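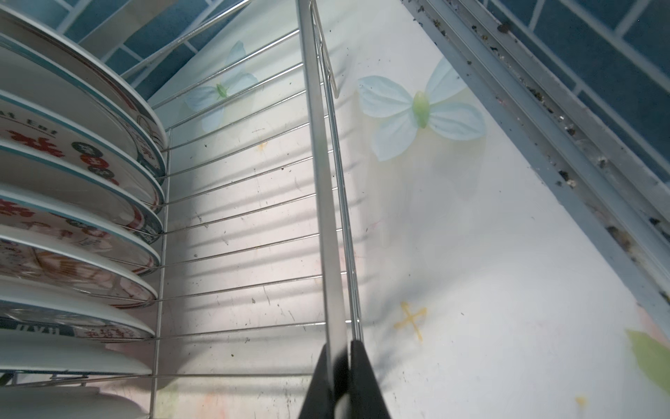 Plates in a wire dish rack on a flowered tabletop

How to Prepare for a Twin Pregnancy Referral Visit

Patient Information Office, Prisholm Women's Hospital
13th January

These instructions are for patients expecting twins who have been referred to the Fetal Medicine Clinic at Prisholm after a routine ultrasound. They explain how to confirm the appointment, what to send ahead of time, and what to expect on the day. They do not replace the advice of your own doctor or midwife. If you have heavy bleeding, severe pain, a sudden loss of fluid, or a clear drop in the movement you normally feel, do not wait for your appointment. Call your maternity unit or emergency services at once.

Before you start

You will need the referral letter, your insurance card, and the name of the office where your last ultrasound was done. If you do not have the referral letter, ask the referring office for a copy. A referral does not always mean that a problem has been found. Many patients are referred only to confirm whether the twins share a placenta, or because the first scan could not show everything clearly.

Step 1. Confirm the appointment

Call the scheduling desk at extension 348 within two working days of receiving your letter. Have the letter in front of you. The scheduler will ask for your due date, the date of your last scan, and the reason for referral as it is written on the letter. You are not expected to explain the medical terms. Spell them out if you are unsure how to say them.

Tell the scheduler at this point if you need an interpreter, a wheelchair, or a scanning table with adjustable height. Interpreters are provided without charge and can attend in person or by telephone. Family members may not interpret during the medical discussion.

Patients who live in Dameck or farther out may ask for a late morning time. The clinic cannot promise one, but it will try.

Step 2. Send your earlier records

The clinic does not receive your records automatically. Complete the release form enclosed with your letter and return it to the office that did your scan, not to Prisholm. Ask that office to send:

- all written ultrasound reports from this pregnancy
- the images themselves, in digital form
- blood test results, including any screening tests
- notes from earlier pregnancies, if there were any

Please ask for the images as well as the reports. A report gives the measurements and the reader's opinion, while the images allow our specialists to look again at the placenta and the membrane between the twins. Images from the first trimester are especially useful. If the scan was done outside the state or outside the country, allow extra time and keep a copy of your request.

Call again a few days before the visit to check that everything has arrived. Missing records will not cancel the appointment, although some measurements may have to be repeated.

Step 3. Write down your history and your questions

Use one sheet of paper. On the front, list your medicines with doses, any allergies, past operations, and any conditions that run in either parent's family, such as heart defects or blood disorders. Include vitamins and herbal products. If the pregnancy followed fertility treatment, write down the date of transfer.

On the back, write your questions in order of importance. Patients often find that the discussion moves quickly once the scan is over, and a written list is easier to return to. Common questions include the following:

- Do the twins share a placenta, and do they share a sac?
- How often will scans be needed from now on?
- Which findings are certain, and which need another look?
- Can I continue my care close to home?
- Where would you advise that the babies be born?

Step 4. Arrange the day

Plan to be at the clinic for most of the morning or most of the afternoon. The scan usually takes 55 minutes and can take longer if the twins are lying in a difficult position. The discussion with the specialist follows on the same day.

You may bring up to 2 adults with you. Children are not permitted in the scanning room, and there is no supervised play area in the clinic, so please make other arrangements for them. Eat normally and take your usual medicines unless your letter says otherwise. A full bladder is not needed after the first trimester. Clothing in two pieces is more convenient than a dress.

Step 5. Find the clinic

The Fetal Medicine Clinic is on the ground floor of the Valderrama Pavilion. Patients arriving by car should use the east parking lot and take the covered walkway. The Rinddale bus stops at the main entrance, which is a longer walk – allow ten minutes, or ask the front desk for an escort.

Check in at Room 101. Hand over your letter, your insurance card, and your sheet of history. Staff will check your blood pressure and weight before the scan.

Step 6. During the scan

A sonographer will examine each twin in turn and will label them A and B. The labels describe position and are kept through the pregnancy where possible. There may be long quiet periods while measurements are taken. Silence from the sonographer should not be read as a sign of bad news. You may ask for the screen to be turned toward you or away from you, and you may change your mind.

The sonographer will not give a full interpretation. A specialist will review the images and may return to the room to repeat part of the scan. Please turn off telephones. Recording the scan on video is not permitted, but printed images can be requested.

Step 7. The discussion

The specialist will explain the findings in a private room. You may take notes, and you may make an audio recording if you ask first. If a finding is unusual or complex, the specialist may suggest further testing, such as a detailed heart scan or an MRI, and may ask a newborn specialist or surgeon to meet with you. You do not have to decide on any test that day unless you are told that timing matters.

Before leaving, make sure you have:

- the name and direct number of your nurse coordinator
- the date of your next scan, and where it will take place
- a written list of symptoms that should prompt a call

Step 8. After the visit

A letter will be sent to your referring doctor and a copy will be sent to you. Read it when it arrives and call your nurse coordinator if it differs from what you remember being told. You may ask for a second opinion at any time. The request will not affect your care here, and the clinic will forward your images to another hospital once a release form has been signed.

A social worker is available to patients who are concerned about travel, time away from work, or the cost of lodging near the hospital. Counseling is also offered, to partners as well as patients. Either can be arranged through the nurse coordinator.

Changing or canceling

Please call extension 348 as early as possible. Twin pregnancy scans are timed to the stage of the pregnancy, and a new date will normally be offered within the same week. The clinic's hours are shorter in August, and patients with appointments in that month should confirm the time by telephone.

Contact: Patient Information Office, Prisholm Women's Hospital, Rinddale | © Prisholm Women's Hospital. All rights reserved. | Back to top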